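Namier Brings Two-Arm Sorting Stations to Its Filtdale Packing Site

FILTDALE - Namier, which packs household and cleaning supplies for regional stores, has started using two-arm robot stations for bin sorting at its Filtdale site. The first 2 stations went into service in January. They take over part of the small-item work that 104 people at the site now share across three shifts.

The job is simple to describe and tiring to do for long. Mixed items come to the table in a shallow bin and have to be moved, one at a time, to the bin where they belong. Wrapped rolls are among the harder items because the film creases and gives under a grip.
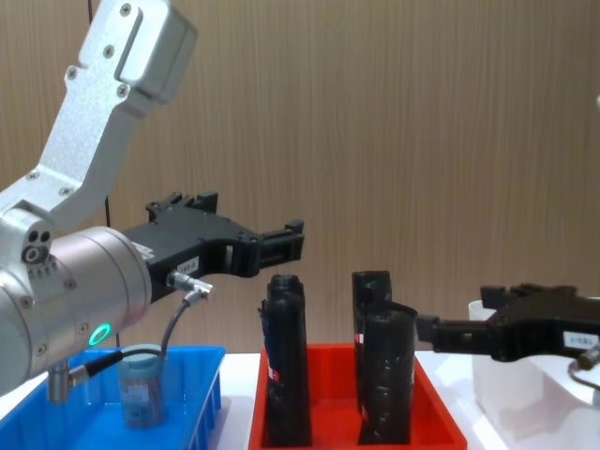

Two arms at a sorting station in Filtdale, with wrapped black items in the red tray.

"People on this job reach for the same spot all shift long," said Yaneth Apaza, site manager. "We had sore shoulders and sore wrists, and we were moving folks off the line to rest them. I wanted the reaching to go down before anything else."

Each station has a pair of arms with black grippers and a row of colored bins on a white table. The stations were set up by Prandmont, an equipment installer that also handles repairs and software updates under its contract with Namier. 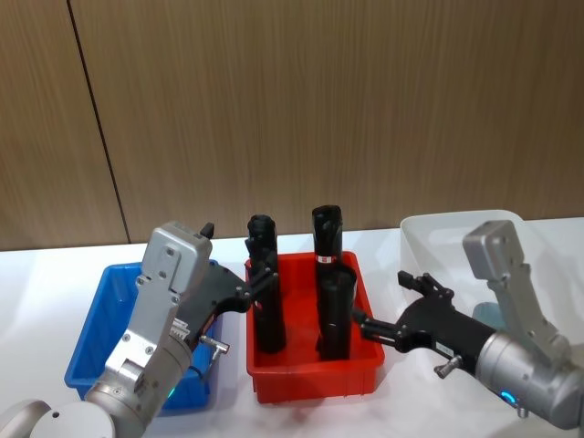 What Changes for Staff

No jobs are being cut as part of the project. Namier has trained 12 employees as station leads. They set out the bins, check sorted goods, clear stoppages and decide when an item should go back to hand sorting. The role carries a higher hourly rate and is open to anyone who has finished the in-house course.

Berhanu Fikre sorted by hand at Filtdale before moving into a lead role. "The first week I stood there watching it and wanted to grab things myself," he said. "Now I mostly look at how the bins are loaded. If they're loaded badly, the rest goes badly too."
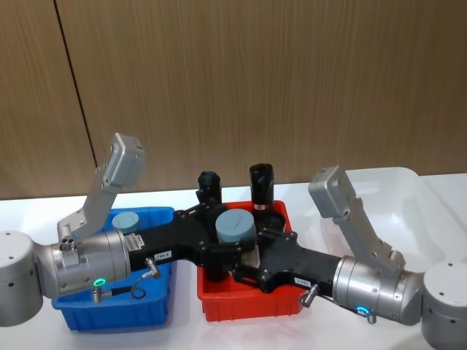 Station leads also keep a written log of stops, and Prandmont reviews it with them at the end of each shift. Most entries so far concern spacing. When cylinders stand close together, both grippers can end up over the red bin with their fingers crossed around one item, and the lead has to judge whether to let the arms continue or pause them. Delphine Ostrowski, who runs training at the site, has added that decision to the course.

Hand sorting will stay in place for glass, liquids and anything with a torn wrapper.

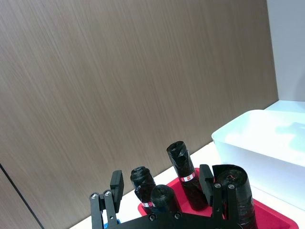

Black rolls standing in the red tray, seen from the gripper.

Contact: Trinity Gallagher, Namier press office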